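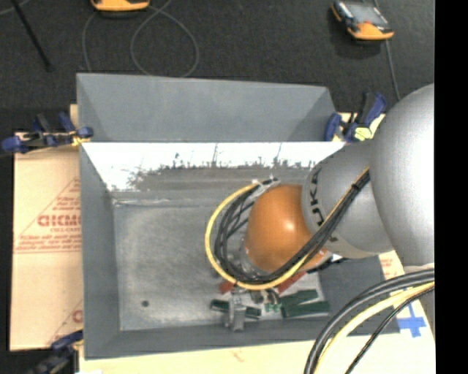 First reply I got on the last thread said just buy a new bin, they dent anyway, why are you fussing over scratches. Ok. So. Thread on bins and scratches, because apparently I have opinions

Steel bins. Gray, flared sides, the boring kind. I look after the ones at our place in Prukurcombe and have done this long enough to have a favorite (the shallow Trudport, don't @ me)

Scuffs are fine. Want to say that first. Every bin that gets used has a worn back wall. Parts slide in, hit the back, paint or finish goes, you get that ragged shiny/dull line. Cosmetic. Leave it

Same with fine scratches on the floor. A brushed looking floor is just a floor with a few months on it

What I do care about: edges. Run a gloved hand along the rim. GLOVED. If it catches, file it down before the shift and not "later". Later is how I got the thumb thing in November

Also creases. A crease in the floor makes a little ridge and flat parts lean on it, and then they sit at a stupid angle and whoever empties the bin is swearing at them. Small crease, live with it. If a washer can stand up against it, hammer and a wood block from underneath

Dark spots. Wipe first. Half the time it's grease or a bit of label glue. If it comes off on the rag you're done. If it doesnt, scratch it with a fingernail, and if it's rough it's rust starting. Scotch pad, dry it, bit of oil, wipe the oil OFF again

People skip the wiping off part. Then the small stuff sticks to the floor and you're peeling screws up one by one. Ask me how my morning went

Somebody asked about liners. We tried 2 kinds. The rubber mat from Eichhorn was nice and quiet but it curls in the corners and little parts get under it. The thin plastic one lasted 26 days. I wrote the date on it with a marker so yes I know exactly

Back to bare metal. Loud but you can see everything in it

Stuff drifting to one corner: check your floor before you blame the bin. Ours all wandered to the same side, I swapped bins twice, felt very clever, then put a level on the stand. One foot was screwed in too far. Two minutes with a wrench

Not that a perfect spread matters. A heap at one side is still a bin with parts in it. Just don't let them jam up tight against the wall, flat pieces wedge in there and you can't get a fingertip behind them

Cleaning: tip it out, brush, rag, done. No hose please. Water sits in the bottom seam and then you're back at the dark spots post

And no, I'm not repainting them. Did that once with Allorent gray, looked gorgeous till lunch. Flakes in everything. Picking paint chips out of 100 brackets is not a hobby

Someone in the replies wants to know stacking or nesting. Flared sides nest, and they also get STUCK. Strip of cardboard between each one, youll thank me

ok break's over, will do lids tonight if anyone cares about lids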